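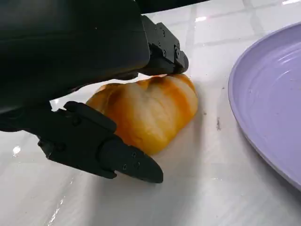
11 June 2021

**Overnight retard, plain white rolls. Third run on the new flour lot.**

Purpose: find out why the Monday and Tuesday rolls came out of the Gasis cabinet with blisters and a pale band around the base, and whether the new Gotix flour lot is responsible or only happened to arrive in the same week.

Background for anyone picking this up cold. The Rirkari order is for a plain white roll, divided and rounded in the afternoon, held cold overnight, baked first thing. The formula hasn't changed since last July. Two things changed this month: the flour lot, and the shelf layout in the retarder, which Réjean rearranged to fit the taller rack. Both were done before anyone baked a control, so there is no clean before-and-after. Noted for next time.

## Formula

Batch size 3000 g flour for the main dough, 2000 g flour for the comparison dough from the last two bags of the old lot. All percentages on flour weight.

| Ingredient | % |
|---|---|
| Flour | 100 |
| Water | 60 |
| Fat | 4 |
| Sugar | 3 |
| Salt | 2 |
| Fresh yeast | 2 |
| Malt flour | 0.5 |

No improver in either dough. Dilani asked whether we should include one to match what the customer's own bakers do. Left out on purpose, it would mask the thing we are looking for. Can be added back once the flour question is closed.

## Mixing

Kofler spiral, small bowl, both doughs. New lot first.

New lot: four minutes slow, five fast. Dough cleaned the bowl later than I expected, well into the fast stage. Felt tight at the end but tore early on the window test. Gave it one more minute fast and the window improved. Dough temperature off the hook 26 °C, one degree over target.

Old lot: four slow, five fast, no extra minute needed. Cleaned the bowl just after changing speed. Dough temperature 25 °C, on target.

The smaller batch sits low in that bowl and the hook doesn't pick it up evenly for the first minute or two. Scraped down once. I don't think it affects the comparison much but a fair trial would have equal batch weights. We had only the two bags.

Water temperature was calculated for each dough from flour and room temperature with the usual friction allowance. The allowance was worked out for the full-size batch and is probably wrong for both of these. Giang has the sheet from when it was last measured. To be found and pasted in here.

## Bulk, dividing, rounding

Bulk rest 15 minutes covered on the bench. Divided at 60 g by hand, scale checked against the brass weight before starting. Rounded by hand, same person for both doughs (me), to keep that variable out.

New lot was slightly slack by the time I reached the last pieces. Old lot held its shape through to the end. Part of that may be order of work: the new lot was done first, and the bench was warmer later, which if anything should have gone against the old lot. So the difference is likely real, though small.

Trays: perforated, silicone-coated, one from the old stack and the rest from the new. I marked the old-stack tray with tape on the handle side. The coating on the old stack is worn toward the center and we have had sticking there before.

## Retarding

Cabinet setpoint 3 °C, humidity setting high. Loaded both doughs within ten minutes of each other, trays uncovered, alternating lots from top to bottom so that neither had all the good shelves.

Three probes went in: top shelf, middle shelf near the door, bottom shelf at the back. Logged overnight.

Results from the logger:

- Top: reached setpoint fastest and stayed there. Small dips below when the fan cycled.
- Middle, door side: slow to come down, steady after that.
- Bottom, back: did not drop below 8 °C until well into the evening and drifted up again after the early defrost.

The bottom shelf is plainly out of line. With the taller rack in place, the bottom trays sit against the return grille, and I could feel almost no air movement there with a hand. Réjean held a strip of tissue in front of the grille this morning and it barely lifted at the left end. At the right end it moved normally. The rack was pulled forward by a hand's width and the tissue test repeated: movement at both ends.

That alone would account for a good deal. Pieces on a warm shelf keep fermenting through the evening, and by morning they are past where they should be. They then flatten on handling and bake with a weak base.

The blisters are a separate matter, in my opinion. They were worst on the top shelf on Monday, where it was coldest. Small blisters on a long-retarded dough are common enough and some customers want them. This customer doesn't. Usual suspects are moisture condensing on the skin when the trays come out into a warm room, too much gas collecting near the surface in a cold slow dough, or high humidity in the cabinet all night. We have all three.

## Recovery and proof

Trays out at 5:30. Half of each lot left in the room for 40 minutes before the proofer, the other half straight into the proofer at a low setting and brought up in steps. Ashraful ran the proofer because I was at the oven.

Room-rested pieces were visibly damp on top within a few minutes. Stepped pieces also had some moisture but it was less and it went off sooner. There was no skinning on either.

Final proof 32 °C. Pulled on the finger test, by eye, no fixed time. The bottom-shelf trays were ready well before the others and went in first.

## Baking

Deck oven, 220 °C top and bottom, steam on loading, damper opened for the last three minutes. Fourteen minutes for the first load. Core temperature on a sample piece 94 °C at removal. Kept the same time for the remaining loads and spot-checked the core on each. All were close enough that I didn't adjust.

The left rear corner of the deck is hot. Known, logged in the oven book, and not fixed. Trays turned halfway.

## Observations after cooling

Scored one hour out of the oven. Score is the old five-point sheet, five best. Imad and I scored separately without seeing each other's numbers, and he didn't know which lot was which. I did, so weight his more.

| Lot | Shelf | Recovery | Imad | Me |
|---|---|---|---|---|
| New | Top | Room | 3 | 3 |
| New | Top | Stepped | 4 | 4 |
| New | Middle | Stepped | 4 | 4 |
| New | Bottom | Room | 2 | 2 |
| Old | Top | Room | 3 | 4 |
| Old | Top | Stepped | 4 | 4 |
| Old | Middle | Room | 4 | 4 |
| Old | Bottom | Stepped | 3 | 2 |

Missing combinations were baked but got mixed on the cooling rack before I had written the tags. My fault. They were used for the slicing check below and not scored.

Blisters: present on both lots, worse with room recovery. Flour makes little difference to the eye. The top shelf is worse than the middle.

Pale band at base: bottom shelf only, both lots. None from the top or middle. This is the clearest result of the run.

Volume: new lot a little lower throughout by seed displacement, with more spread from piece to piece. I would want a repeat before quoting a figure to the mill.

Crumb: new lot slightly closer, a few larger holes right under the top crust in the room-recovered pieces. Old lot more even. Both acceptable.

Slicing: no tearing. Hinge cut held on all of the pieces tried.

Crust color: the new lot browned a shade faster. Could be damaged starch or the malt working on it for longer. The mill sheet gives a falling number inside the range but lower than the previous lot. Giang suggested dropping the malt to 0.3 for one run. Reasonable, but it goes after the cabinet is sorted out, not at the same time.

## Where this leaves us

1. The bottom shelf problem is the cabinet. Rack stays in the forward position and the floor gets a tape line to show where it goes. Réjean to check the door still seals with it there, it was touching the gasket on one side when I closed it.
2. Blisters are mostly recovery and humidity. Stepped proofing from now on. Try the medium humidity setting on the next run, same dough, nothing else changed.
3. New flour lot is usable. Needs the extra minute of mixing. May want one point less water - not tested.

I told Dilani on the phone that the flour isn't cleared entirely, only that it isn't the main cause. She is passing that on to Rirkari and asked for the table above without the comments.

## Open

- Friction allowance for the small bowl. Measure it properly, both batch sizes.
- Probe in the middle of the cabinet on the side away from the door. We have no data for that position at all.
- Old-stack tray: two pieces stuck near the center, bases torn. Pull that stack or send it for recoating. Ashraful has the price from the last time.
- Check the logger clock. It is running behind the wall clock, and the defrost entry doesn't line up with the cabinet's own display.
- Old lot flour is now used up. Any further comparison has to be against the stored data.
- Ask Gotix for a retained sample of the previous lot, if they keep one.

Probe three was left on the bottom shelf, recording, with the rack forward and the cabinet empty. Read it before loading the next run.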